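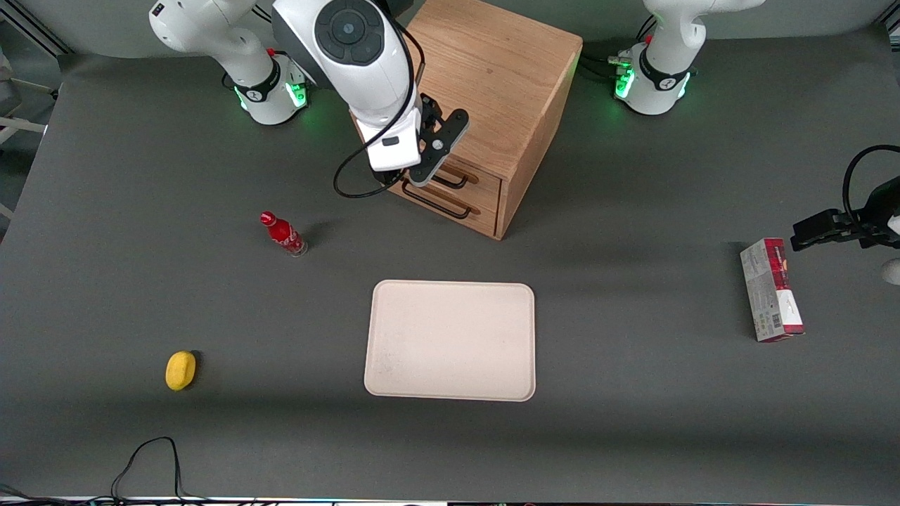 Two-arm test bench, drawer work, Skerberg site.

About Pasileck

Pasileck tests robot arms that are meant to work on household objects. We do not build arms and we do not sell them. Clients send us a control program, we run it on our own benches, and we report what failed, how often and under what conditions. The company has two sites: the office and workshop at Roton, and the test hall at Skerberg.

What we test

Most of our work is done on tabletops. A typical bench has two arms mounted along the far edge, each with a two-finger gripper, and a small cabinet with drawers between them. Loose items are set out on the table: a drinks bottle, a tray, a small box. The tasks are plain ones. Open a drawer, put something in it, close it again. Drawer handles are a good test because the gripper has to hold a part that moves along a fixed line, and any error in the arm's path turns into sideways force.

The July fault

Clients ask about this before they ask about anything else, so the account is kept on this page.

In July one of our arms failed to release a drawer handle at the end of a pull. The program had sent the open command and moved to the next step. The fingers had not opened. The arm then lifted with the handle still held, raised the front of the cabinet off the table and dragged it towards the second arm. The force limit on the first arm was set for free movement and did not trip until the cabinet met the other arm's wrist. Both arms stopped at that point. There were no injuries. The cabinet was scrapped and one wrist housing was replaced.

The run in question was number 2388 in its series. Release had been slow in earlier runs, and the logs showed it, but the delay was within the tolerance we had written and no alarm was raised.

Kulsoom Lodhi led the investigation. Her findings were as follows.

The direct cause was a worn connector on the gripper cable. The cable hangs in a loop from the wrist, and repeated bending at the same point had broken the contact in certain arm positions. The open command was lost in one of those positions.

The program did not check finger position before moving on. It assumed that a command sent was a command carried out. This was our test harness and not the client's code.

Slow release was logged as a timing figure and was not reviewed as a fault.

What was changed

The harness now reads finger position after every open and close command. If the reading does not match, the arm holds still and the run ends. It does not retry.

A lower force limit applies whenever a gripper is on a handle or any other fixed part. This ends some runs that would have finished normally, and those are reported separately.

Gripper cables are replaced after 836 hours of running, whatever their condition. The old cables are cut open and the bend point is inspected.

Late release counts as a fault. It appears in the client report under its own heading.

The two arms no longer share working space during a pull unless the test calls for it. Where it does, the second arm is parked first.

The full report was issued on 16 September 2024 and is sent to any client on request. A shorter version, with the cable drawings, is held by Policarpio, who supply our replacement harness parts.

People

Pacita Castillo runs the Skerberg hall and signs off each bench before a series begins. She has the authority to stop any series, including one a client is paying for by the day.

Kulsoom Lodhi is responsible for fault analysis and for the test harness. Questions about the July report should go to her.

Visits

Clients may watch their own tests at Skerberg by arrangement. Visitors stay behind the marked line while the arms are powered -- this applies to client engineers as well. The Roton workshop is not open to visitors.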